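Gripper notebook, November, started 2:30 pm

Stock fingers vs. the Kasprzak set, continued. Harriet has the Hernanthorpe arm until tonight, so everything was on our own cell with the taped paper down. I re-zeroed the tool after lunch (Ezekiel, the new offset is saved under "kasprzak_b", please don't overwrite "kasprzak_a", I still want it for the tall parts).

Plan: blocks off plates and out of bowls, 30 tries per finger set, same speed, same closing force. Plates first. The fingers have to come down close to the surface with a flat plate under them, and that's where the stock set kept touching early last month.

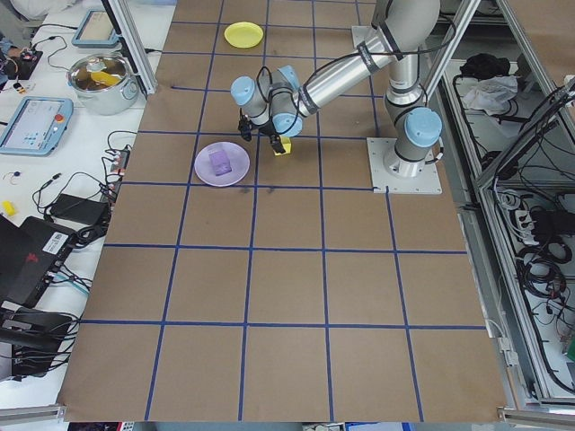

Kasprzak set on plates: 2 misses in 30, and both were my fault for typing the approach height wrong! I'm really happy with these. The taper gives you so much more room when a block sits close to a rim, and the wrist can stay nearly vertical the whole way down. Stock set on the same plates: 12 misses, mostly one finger landing on top of the block and shoving it along.

Controller was well behaved too. I'd been blaming the Pullitz driver for the little stutter on closing, but Harriet turned off the extra logging and it went away (she suspected that from day one, so she gets to be smug).

Bowls next. Harder, because the wall is curved and a block can come to rest tilted, so you have to pick which pair of faces to go for. I spent a good while looking at the wrist view before I trusted the angle. 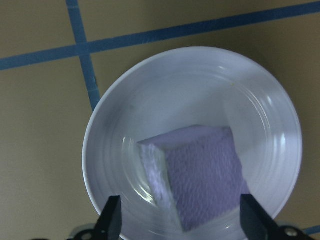

Exposure on the wrist camera is at 61 now. Higher than that and a glossy rim washes out, lower and the black fingers turn to mush against anything dark. Hodden's auto mode hunts every time the arm moves, so leave it on manual.

Soft blocks need less force than I had guessed. At the plate setting they squash and then spring sideways on release, which was fun to watch but no good for placing. Dropped it two steps and the release cleaned right up.

Still to do:
- bowl tries with the stock set, same 30
- ask Ezekiel if the rubber tips fit over the taper
- longer strain relief on the wrist cable
- try the approach with the wrist turned a quarter, I have a hunch it'll be great in the deep bowls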